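The tea corner that made people stay for a second cup

Okerholm is the sort of building where you can walk past four identical doors before you find the right one, and I did. Behind the fifth is the shared room that its tenants call Rudd, after the old sign that still hangs over the lintel. I had come to talk about mugs. More exactly, I had come to talk about where mugs go when they aren't being drunk from, a subject I could happily fill a whole newsletter with (and have, as longer-standing readers will remember).

The woman who looks after the room asked me not to print her name, on the grounds that her mother would ring up and correct her about saucers. She has been setting up tea corners in shared rooms for eight years, first in a church hall, then a pottery, and for the last two at Okerholm. She talks fast and with her hands, and she had the kettle on before I'd got my coat off.

"People think the trouble is washing up," she said. "It isn't, or it isn't mostly. They'll wash a mug. They just don't know where to put it afterwards, so it goes on the windowsill, or on the radiator, and by teatime you've got a shelf full of nothing and a room full of mugs."

When she arrived there was a cupboard, a deep one at head height, and everything lived in it in stacks. She hated it. "You'd go in for one and bring out three. I'm not tall. I was reaching over other people's heads with a pile of wet china." The chips were mostly on the rims, she says, from stacking, and she kept the worst of them in a box for a while to show anyone who argued.

The first mug tree came from a charity shop and wobbled. She brought it in anyway. It had the wrong sort of base, a thin cross of wood, and went over the first time someone hung a heavy mug on one side with nothing opposite. "Lovely crash. Everybody clapped." After that she started looking properly, and she has opinions, which I wrote down as fast as I could.

A round base, for a start, and wider than you think. Wood over wire, because wire ones ring every time you touch them and there are people working in there. Pegs that tilt upwards. "If the peg's level, the handle creeps. You don't see it creep. You come in next morning and there's a mug on the floor." She likes a knob at the top so that you can pick the whole thing up and wipe under it, and she does wipe under it, every evening, with the same blue cloth.

I asked whether there was a right number of mugs for a tree. She made a face at me. "Fewer than it'll hold!" Her view is that a full tree is a tree nobody wants to use. You have to turn it and fiddle, and by then you might as well have gone back to the cupboard. She keeps the spares in a crate under the sink and swaps them about when she's bored of looking at the same colours.

Colour is where she really gets going. The mugs at Rudd used to be white, all of them, from a catering box, and people lost track of their own within minutes. Now she buys odd ones, in plain strong colours with no slogans. "I won't have slogans. You have to read them every day of your life." Red is her favourite for a shared room. She says it's the one people put back, and when I asked for her evidence she laughed and said she'd got none whatsoever, she'd just noticed.

Most of the good ones come from Curkitz, a little market two streets from Okerholm with a crockery man at the far end. He lets her try the handles. This matters more than I'd realised. A handle can be roomy enough for your fingers and still be a poor shape for hanging, and she now takes a bit of dowel with her in her handbag to check. I tried it with my own mug when I got home, and was cross to find that it failed.

Bowls came later. Somebody started bringing soup, then somebody else brought cereal, and she found herself with a second set of things without a home. She doesn't mind bowls stacked, as long as it's two deep and no more, but what she likes best is one left out by the tree for whoever's in first. "It looks friendly. It looks as if you're expected."

She is less strict than I've made her sound. The table has its share of scuffs and she has given up on the marks that won't shift. "I did try. Bicarb, the lot. It's a table people use, and if it looked perfect I'd worry they'd all gone home." The tree gets moved to whichever end there's room for, and she'd sooner it sat out among people's bags and chairs than tucked away in a corner with a doily under it. 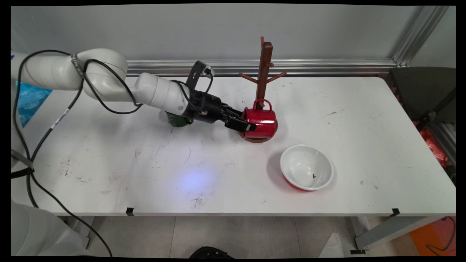
What she'd do in a small kitchen

I live in a flat with a worktop the size of a tea tray, so I asked on behalf of myself and everyone who writes in from similar places. She was keen on this one. Take the mugs you really drink from, she says, and hang those. The rest can go up high or go to a friend. Put the tree near the kettle but not under its steam, which does nothing for the wood, and give it a rub with a little oil when it starts looking thirsty.

She's now helping with a second room, over at Nulatness, which has 1,012 members on its books and, when she first visited, a single drawer of teaspoons. She showed me her sketch for it on the back of an envelope. Two trees, one by each door, a low shelf for bowls, and an arrow pointing at nothing with the word "biscuits" beside it.

"I haven't worked out the biscuits yet," she said, and went to refill the pot.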